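Nilitz Bench Guide, Section 9: Recording and Scoring the Wrapping Task
March
By the Drillcombe manipulation group

Use this section after both arms have been homed and the cameras checked. It covers the bouquet wrapping task, which we use to compare policies that see the wrist views with policies that see only the fixed view.

9.1 Before the first run

1. Start the Skesstead recorder and wait until every camera stream shows a steady rate of 30 frames per second.
2. Place the paper and the artificial flowers on the table. Vary their position between runs. Do not use tape marks.
3. Leave the other objects on the table. They are part of the test, and a policy trained on a bare table does worse when they appear.
4. Open a new log and enter the policy name and the wallpaper set.

CAUTION: Keep hands out of the enclosure while the arms are powered. Press the stop pedal before you reach in, even to move a flower.

9.2 Running a trial

1. Press Start. The arms move to the ready pose, and the policy takes over after 3 seconds.
2. Watch the paper as well as the arms. Crepe paper stretches, and a fold that holds for one grasp may open on the next.
3. If a gripper closes on nothing, let the run continue. The policy is allowed to try again.
4. Stop the run if the arms touch each other or if the paper tears through.
5. Score each stage as soon as the run ends: grasp, fold, gather. Give no half points.

NOTE: Score from both views. The fixed camera shows where the arms and the sheet are, but it can miss a small pinch of paper at the fingers.

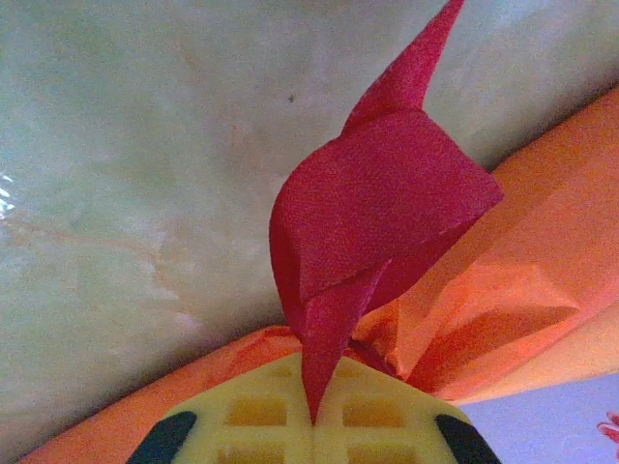
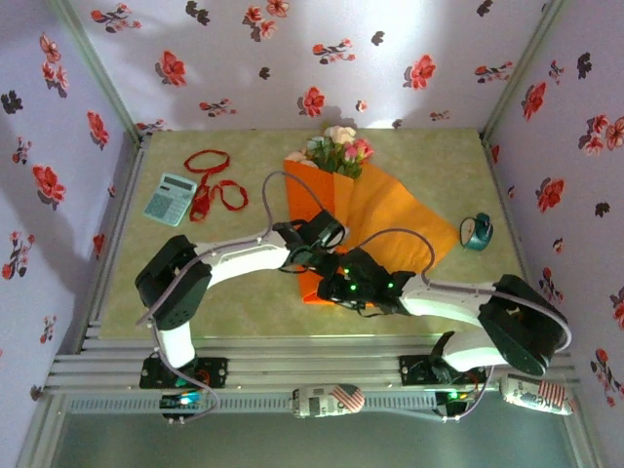 9.3 What to expect

Our training set has 241 demonstrations, all recorded by operators using the Furtună leader arms. With the wrist views switched on, the policy finished the gather stage more often than the fixed-view policy did. The grasp stage came out nearly the same for both. Most failures were late ones, where one arm let go before the other had a firm hold.

If your results differ, check the wrist camera focus first and then the time offset between the streams. A late wrist stream gives the same kind of early release.

9.4 Closing a session

1. Park the arms and cut power at the main switch.
2. Copy the logs before you close the recorder. Unsaved scores are lost when it shuts down.
3. Throw out torn paper. Creased sheets can be used again for practice but must not be used in scored runs.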